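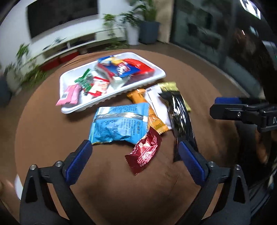

Slide 1: wrapped snacks in a white tray, round brown table

Speaker notes, "What We Eat at Four O'Clock"

Okay, title's up, let people find seats. Say hi, thank Josiane Guillot for the invite (it's ghee-YO, practice it on the stairs). Mention that I came in on the early train from Grirley and have had one coffee, so go easy on me.

Start with the question: who's had something out of a wrapper since lunch? Hands up. Mine goes up too. Wait for the laugh, if there is one.

Then into it. I spent a winter asking office people to write down every snack they ate between lunch and going home. I got 226 diaries back, and they're wonderful reading! People draw little faces. One woman at Sarken wrote "again??" next to the same cookie every day for a month. Read that one out loud, slowly.

NEXT SLIDE, the diary page

What I thought I'd find was hunger. I really did, I had the whole talk half written around it. But when people noted how they felt before they ate, "hungry" came up in only 16 of the diaries. The rest is bored, stuck, waiting for a call, walked past the table. Walked past the table is my favorite and I could do the whole hour on it. (Don't do the whole hour on it.)

Tell the Bulleck story. Small accounting office, snacks lived by the printer. They moved the printer in December, left the snacks where they were, and people started taking the long way to the printer. Do the walk if the stage is big enough.

Careful with this part: these are diaries. People forget, people fib, I fib in mine. Say it plainly before somebody in the second row says it for me. Also I asked for volunteers, so I got folks who already like thinking about snacks.

NEXT SLIDE, two drawings of the same kitchen

Sharing. Slow down, this is the part I care about. Almost everybody wrote more about the snacks they shared than the ones they ate alone at the desk. Longer entries, more names in them. At El Sherbiny they have a rule that whoever goes on vacation brings back candy, and the diaries from there read like postcards. Read the one about the salty licorice. Drink some water first, I always lose it at "we buried it in the plant."

If I'm running long, skip the vending machine slide, it's 200 words on coin slots and only my brother likes it.

Questions. Someone will ask if they should get rid of the office snacks. I don't know! I'd ask the people who eat them. Someone will ask about fruit. Fruit got eaten when it was cut up, and sat there when it wasn't.

Sign-up sheet for the next round of diaries is by the door, pens are in my blue bag. Get the clicker back to Josiane before I leave this time.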